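Ticket 1808
Subject: Gripper comparison, wide lens version loses tracking when pointed up
Opened by: Elfriede Wegener
Assigned to: Ivone Falcão
Site: Rotstead
Status: Open, workaround in place
Priority: Normal

Problem as reported

We are comparing two hand-held grippers before we order a set for Firinville. Unit A has the older narrow lens. Unit B has the fisheye lens and the grey shell. Both run the same controller build. Unit A holds its position estimate through a full session. Unit B is fine for most of a session and then the position jumps, sometimes by a hand's width. The jaw opening value stays correct through the jump, so I don't think it is the encoder.

Steps to reproduce

Start a recording with unit B on the bench. Do ten or so normal picks. Then turn the gripper so the lens faces the ceiling and hold it there for a slow breath. Go back to picking. The jump shows up in the log either during the hold or just after it.

Log note 1 – Ivone

Checked the obvious things first. Firmware matches on both units. Swapped the cable and the battery between A and B and the fault stayed with B. Lens is clean. Mount screws were tight. I can reproduce it with Elfriede's steps in almost every run.

Log note 2 – Ivone

Looked at exposure. It was set to auto on B and fixed on A, left over from the earlier tests in Trirkville. With auto exposure, the value drops hard when a ceiling light comes into view, and the tracker loses most of its points in the darker parts of the picture. Set B to fixed at 2000 and ran it again. Fewer jumps, but they did not go away.

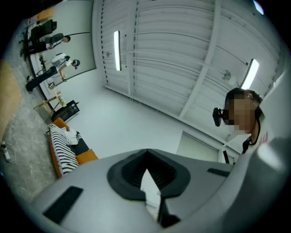 The second thing I looked at was the feature mask. The default mask file was made for the Ağca shell, which is slimmer than ours, so part of our own gripper is being treated as room. Points that sit on the shell move with the lens and tell the tracker that nothing is moving. In an upward view like this the shell takes up most of the lower part, and what is left over is largely ceiling. The ridges in the metal panels all look alike to the matcher, and two of the light fixtures are in view as well. The better points are off to the left, on the striped blanket and the cables on the floor, and those are small and bent by the lens. A person standing close on the right takes away more of the usable area.

Log note 3 – Ivone

Drew a new mask for the grey shell. It covers the body, the V-shaped opening and both black pads. Raised the point limit to 600 so the edges of the view get a fair share. Reran the same steps. One small jump in the whole set, during a fast turn. The log is in the shared folder with the new mask.

Reply – Elfriede

Tried the new mask on my side on 18th July. Much better. I still get a jump if I whip the gripper upward quickly, but I can live with that for the comparison. Can we keep the fixed exposure value for both units? Otherwise the grip force results are fine but the position results are not a fair match.

Reply – Ivone

Yes, same value on both. Please redo the position runs for A too, as the old ones used a different setting. Grip force runs can stay as they are.

Open items

Mask needs to go into the controller build so it loads by shell type. Right now you have to copy it in by hand after every reset.
Ask operators to turn more slowly when the lens goes past level – this is the workaround until the build is out.
Retest in the Firinville room, which has a flat ceiling.
Order decision stays on hold until the retest is logged. If the build slips to December we will ship with the mask copied in by hand.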